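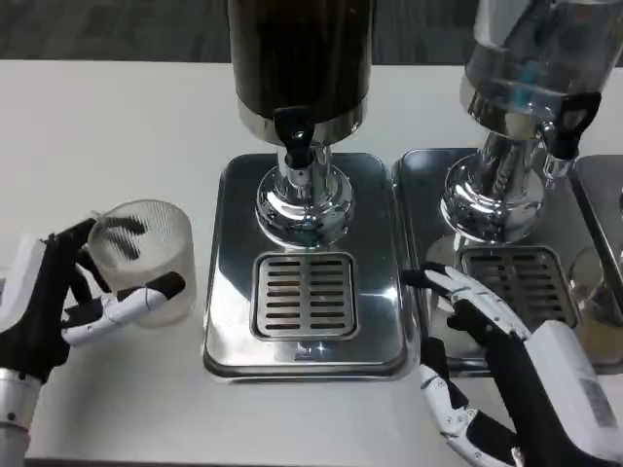

Robots need manners too, and I get to help teach them! My job at Ullutau is writing the rules for robots that serve drinks, and there are a lot more of them than you'd think. My checklist has 103 rules on it (I started with 12 and it just kept growing). Rule one is about cups. A robot hand should hold a cup by its sides, with the fingers curled around it, like the left hand has here, and keep them away from the rim. You wouldn't want somebody's fingers where your mouth is going to go, would you? Robot fingers are no different – they touch tables, taps and all sorts of other stuff.

Next come the rules about squeezing. A robot doesn't feel a cup the way you do, so we give it a limit. Squeeze too hard and a plastic cup crumples. Too soft and it slips, and then there's juice on the floor.

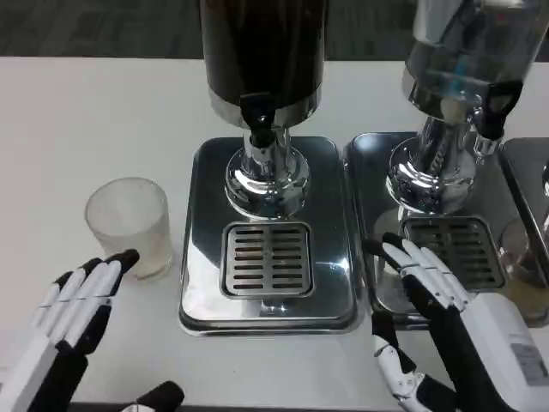
Then there are the rules for people, and that means you as well. Keep your hands back while the robot's arms are moving. If you want to grab your drink, wait until the robot has let go and both arms have stopped. And a grown-up should always know where the stop button is. It's big and red on ours, and anybody is allowed to press it. You won't get in trouble, even if it was a false alarm!

My favourite rule is a small one: a robot that isn't sure should stop and ask. Maybe it can't tell if a cup is clean, or whose drink is whose. Guessing isn't allowed. I wish my brother had that rule when he makes the hot chocolate.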